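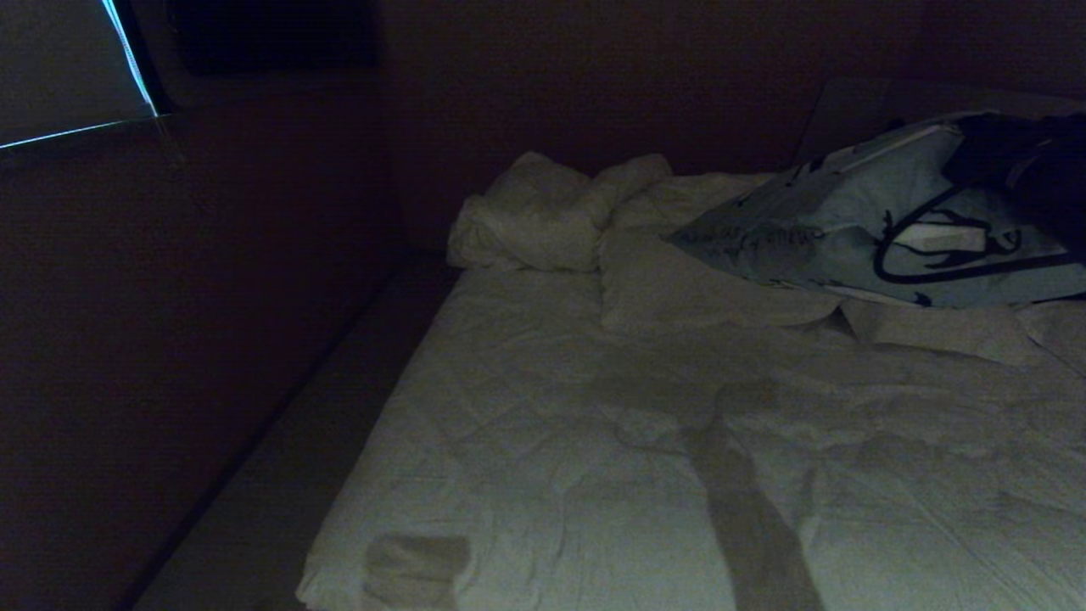
# Why do we sleep?

You will spend around 27 years of your life asleep. That's a huge amount of snoozing! So what is your body up to all that time?

Loads, and your brain is the busiest part. While you sleep it sorts through the day, keeping the useful bits (how to spell "because", where you left your bike) and letting plenty of the rest fade away.

## Growing in the dark

Your body makes a special chemical called growth hormone, and a lot of it is released when you're in deep sleep. Muscles get mended then too, and scraped knees carry on healing.

## What about dreams?

Most of your really vivid dreams come in a stage called REM, short for rapid eye movement. Your eyes dart about under your eyelids, but your arms and legs stay almost completely still – so you can fly over a volcano without kicking the wall!

**Try it:** keep a notebook by your pillow and write down your dream the second you wake up. Dreams vanish fast!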